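4. Labeling and Packing Bedding and Clothes

Section 3 covered pairing the Tallum label printer with your phone. This section covers printing the first set of labels and using them on storage bags, bins and shelf edges. Keep the printer plugged in for the first roll.

4.1 Before you start

The starter box contains one roll of 200 labels, the Velto wall card, a cleaning cloth and the power cord. Clear bags are sold separately. Labels are for hard or smooth surfaces only. They do not stick to cloth.

1. Open the app and tap Home, then New Place. Type a short name, such as "Hall closet."

2. Tap Add Container for each bag or bin you plan to fill. The app gives each one a number. You can change the number now, but not after the label has been printed.

3. Sort what you are storing by season first and by person second. Winter clothes that will be needed at the same time should go in the same container.
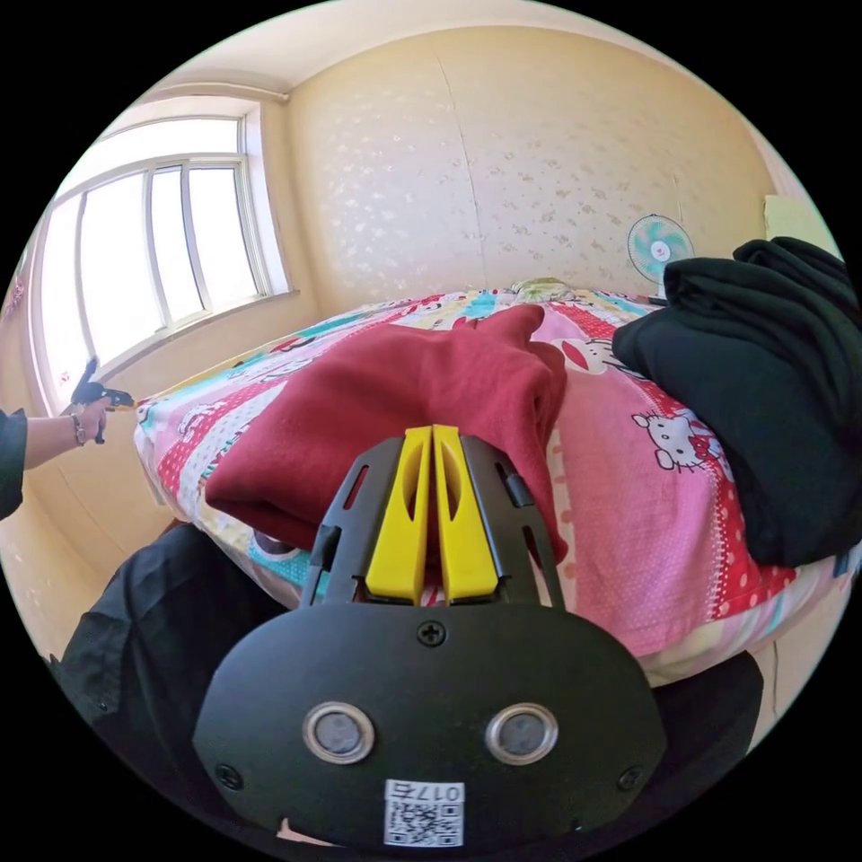 4. Check pockets, close zippers and fasten hooks. Open zippers catch on knit fabric when the bag is pressed flat.

5. Make sure everything is fully dry. Thick items can feel dry on the outside and still be damp along the seams. Give them another night on a rack if you are not sure.

Caution: Do not store damp fabric in a sealed bag. Mildew stains may be permanent.

4.2 Printing and sticking labels

1. Tap Print All. The printer feeds one blank label first, then the numbered ones. Throw the blank away.

2. Let the labels sit for 2 minutes before touching the printed side.

3. Wipe the surface with the cleaning cloth. Soap film and dust are the usual causes of labels lifting at the corners.

4. Peel from the back and press from the center outward.
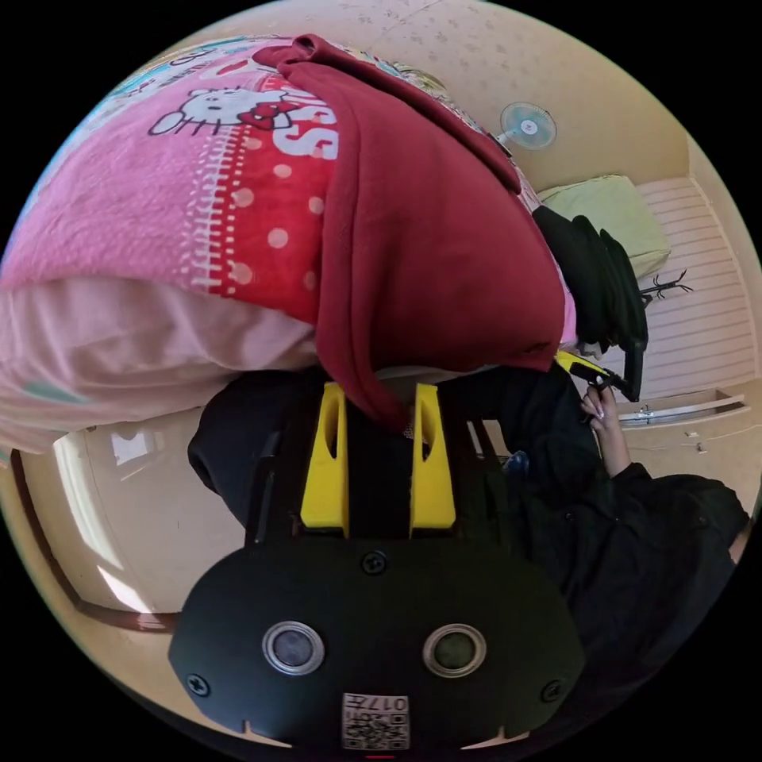 Choose a spot that will face you when the container is on the shelf. Avoid handles, hinges and sharp curves. White labels are easiest to find on a dark surface; the small one marked 017 in the photo stands out well against black, even with the number upside down. The app reads a code from any direction, so you do not need to reprint a label that went on the wrong way. If a label wrinkles across the code, print a new one and cover the old one completely.

Note: Use the Mihăilă setting only with the narrow roll. With the standard roll it prints past the edge and the code will not scan.

4.3 Packing quilts and bedspreads

Shake the bedspread out on a flat surface and look for stains, loose threads and open seams before you fold it. Enter any repairs under Notes so that they come up when you scan the bag next season.

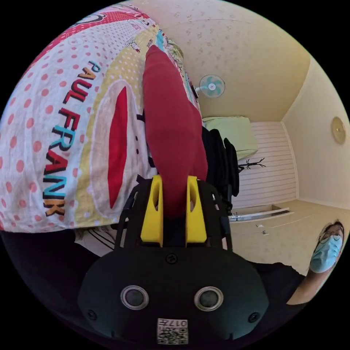 1. Fold in half lengthwise, then in half again. Keep the printed side in if the bag will be near a window.

2. Fold from the short end until the bundle is slightly narrower than the bag. Do not roll quilts with thick filling.

3. Slide the bundle in and press the air out by hand. Do not use a vacuum on down or feather.

4. Close the bag, scan the label and tap Packed.

Bags should be filled to no more than 80 percent. An overfilled bag will close, but the seal can open later under the weight of the one above. Stack no more than 4 bags.

4.4 Packing fleece and sweaters

1. Lay the garment face down and fold the sleeves across the back.

2. Fold the bottom up to the collar. For a hooded garment, lay the hood flat first.

3. Place the heaviest pieces at the bottom.

4. Scan the label, tap Add Item and enter a color and type, such as "red fleece." Short entries are easier to search. 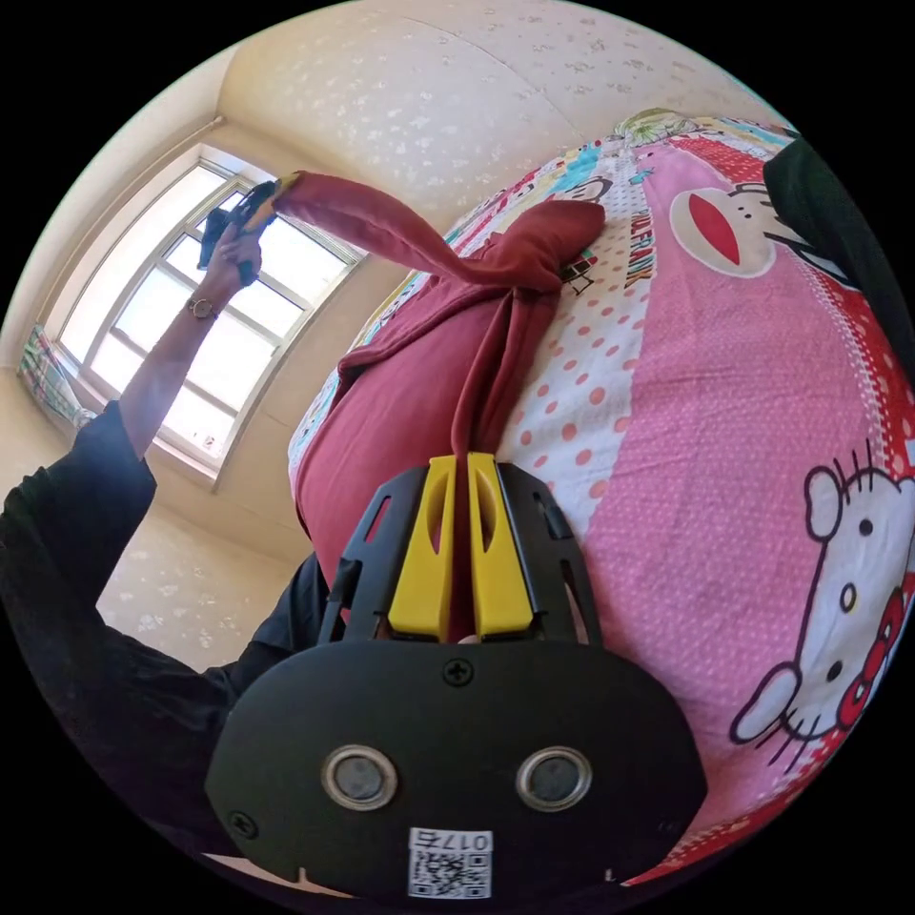
4.5 If a label will not scan

- Turn on a light and hold the phone still, a hand's length from the code.
- Wipe the label with a dry cloth. Do not use alcohol, which smears the print.
- Tap Enter Number and type the number printed above the code.
- If the app says "Unknown container," the label was printed from another account. Sign in to that account, or delete the entry and print again.

For replacement rolls, see the Plukell parts list at the back of this guide.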